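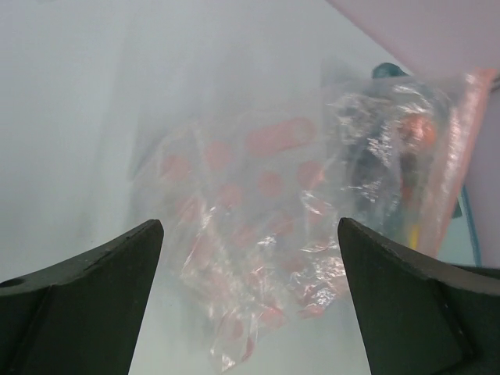
Dotted zip bag with mixed bits inside, pink-red strip down the side.

Are dotted zip bags any good for small mixed stuff, or should I stick with open trays?
Posted by Seren Prosser in Home Storage
October 8, 2023 – 1426 views

I keep reading that the way to deal with small odds and ends is to put everything in see-through zip bags with a colored seal, then stand the bags up in a drawer. The people saying this also tend to be selling the bags. I've been trying it since August and I'm not convinced.

My complaints so far. The plastic is clear but it wrinkles so much, and catches so much light, that I end up holding the bag up and turning it to see what I've got. The dots look cheerful and get in the way. Dark things turn into one dark lump. If anything is a little too tall it sticks up past the top and then the seal is pointless. I've also got cords in with everything else, which I know is my own fault.

What I had before was a shallow tray with rounded corners. I could see every single thing in it. It took up more room and collected dust, and I can't stack anything on it, but I never lost five minutes to it.

Before I buy the 200 pack that everyone recommends, can somebody who has used these for longer than a weekend tell me if they're worth it? I don't need to hear that they "changed your life."

Orestis Vrettos
bags are fine. you're overfilling them. get bigger bags

Melina Triantafyllou
I'd hold off on the 200 pack. I bought 70 from Lazaridis and most of them are still in the box.

My view, for what it's worth, is that bags and trays do two separate jobs and the articles mix them up. A bag is for things you are done with for now. A tray is for things you're going to reach for. Put stuff you use every day in a zip bag and you'll be opening and closing that strip until you hate it. 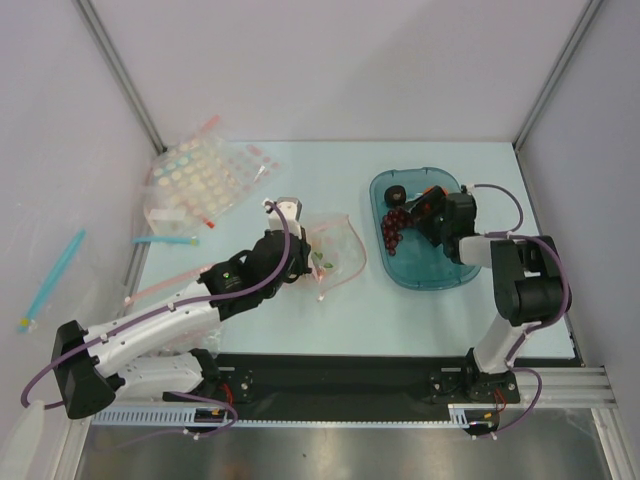

Bag on the left, teal tray on the right with the grapes in it.

Compare those two and ask which one you'd rather find something in. The grapes you get at a glance, even with other bits in the tray beside them. With the bag I can make out small green leaf shapes through the plastic, and that's with very little in there. Fill it up and I doubt I'd spot them.

So if you do keep using bags, these are the only rules that have held up for me:

One kind of thing per bag. "Miscellaneous" is how you got here.
Fill it to half and stop. The strip has to close without you pressing down on the contents.
Nothing taller than the bag, and I mean nothing. Cords get their own bag or a twist tie and a hook.
Plain over printed. I have yet to hear a good argument for dots.

As for getting things into the bag, most of the videos make it look easier than it is. A thin bag flops shut the second you let go. I've seen advice to fold the top over like a cuff, and it works on stiff bags and does almost nothing on soft ones. What I do is pinch one edge and hold it up, keep the rest of the bag resting on the table, and feed things in with the other hand.
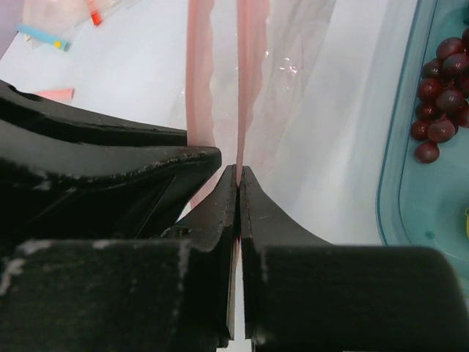 It's slower than just dropping things in a tray, and I don't think practice makes it much faster. I timed myself once and a tray of small bits took about 4 minutes to bag up. Whether that's worth it depends on how long the stuff is going to sit. For a season in a closet, sure. For a kitchen drawer, no.

One more thing to be suspicious of is the "stand them up like files" tip. It needs a drawer of exactly the right height and bags that are all packed to the same thickness. Mine slump. I tried the Verko divider and they slumped against that instead.

Seren Prosser
Thanks, Melina. The "done with for now" test makes sense to me and it rules out most of what I've bagged. The tray is going back in the drawer. Orestis, I did try bigger bags – I just put more in them.

Euan Haldane
Has anyone tried the Prundurer ones with the slider? They're supposed to stay open by themselves. I don't believe it but I'd like to hear from someone who owns them.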